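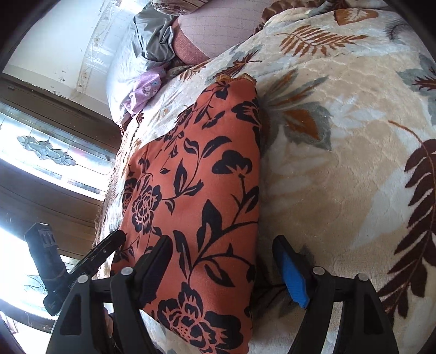 Tidanel Hand-Held Gripper: Finger Pads and Soft Goods

If you've spent any time trying to get a two-finger gripper to behave around cloth, you know that the pads matter at least as much as the linkage behind them. We've been putting the Tidanel through its paces on folded clothes and bedding, and we're having a lot of fun with it! This page covers the hand-held version, the pads we tried on it, and how it stacks up against the older Plullen we used before.

Why a bedroom?

Bench tests are great for blocks and bottles. Cloth is another matter. Put a folded garment on a flat hard table and almost any gripper will get an edge of it sooner or later. Put the same garment on a plush blanket and everything gets harder (and much more interesting). The surface gives under the fingers, the pile grabs at the cloth, and a pad that is too sticky wants to take the blanket along too. On top of that, a busy print on a busy print is a real workout for the camera. Big black flowers on orange-red, laid over a blanket covered in leaf designs, is about as much pattern as you could ask for in one spot.

So most of our soft goods trials are done on beds, in ordinary rooms in Leltville, with daylight coming in from wherever it happens to come in.

The linkage

Each jaw is carried on an inner link and a broader outer arm, with pivot pins at the joints. The finger keeps its angle nicely through the stroke, so you can come in low over a fold and close without the tip digging down. Opening is 10 cm at full stretch. That sounds modest until you try it on a folded shirt, where you only ever want an edge or a corner. For rolled towels we'd love a little more, and the Plullen does have the advantage there.

The pads

Pads swap out with one screw per finger. We tried three kinds:

Smooth rubber. Fine on cotton, slides on anything satiny. Wipes clean in a second.

Ribbed, soft. Our favorite by a long way. The ribs catch a fold and hold it without pinching a crease into it. They do collect lint from fleece, so keep a brush handy.

Ribbed, firm. Better on denim and heavy towels. On thin cloth it tends to push the top layer away before it closes.

Sakda Thaweesak did the bulk of the pad work and ran 200 pickups with each type, all from folded garments on soft bedding. The soft ribbed pad dropped 10 of them. The smooth one dropped 38, nearly all on slippery fabrics, and the firm one came in between with 28. Those numbers are from our own hands and our own laundry, so treat them as a guide and try your own stuff.

The camera

The view looks straight down between the jaws, with both fingers in sight the whole time, and you'll be glad of it when you're lining up on a long straight fold. The lens is very wide, so the corners go dark, and we didn't mind that one bit. What we did mind was glare. A bright window off to one side can wash out that part of the picture completely while the cloth in the middle still looks good. Locking the exposure on the cloth before you start helps a lot.

Compared with the Plullen

The Plullen is lighter and opens wider. It's also louder, and its fingers rock a bit under side load, enough that you feel it when you drag a garment across a blanket. The Tidanel feels planted. After a morning with it my wrist was more tired, but my pickups were much cleaner. If your work is mostly boxes and jars, the Plullen is still a lovely tool. For clothes I reach for the Tidanel every time.

Controller

Both grippers run off the Meesuk controller. Firmware from May or later is needed for the Tidanel, and older units will light up but won't home the jaws. Startup takes a few seconds. Let the jaws open and close once on their own, keep your fingers out of the way, and then you're good to go.

What's in the case

Hand-held gripper with camera
One pair of each pad type
Pad screws and driver
Cable for the Meesuk controller
Lint brush

Spare soft ribbed pads are sold in pairs. Get an extra set if you work with fleece or wool, they wear faster there.

Still to come: fitted sheets. We've tried a few and so far the sheets are winning, but Sakda has an idea for a longer fingertip and we can't wait to get it on the gripper.

Page updated August 4, 2019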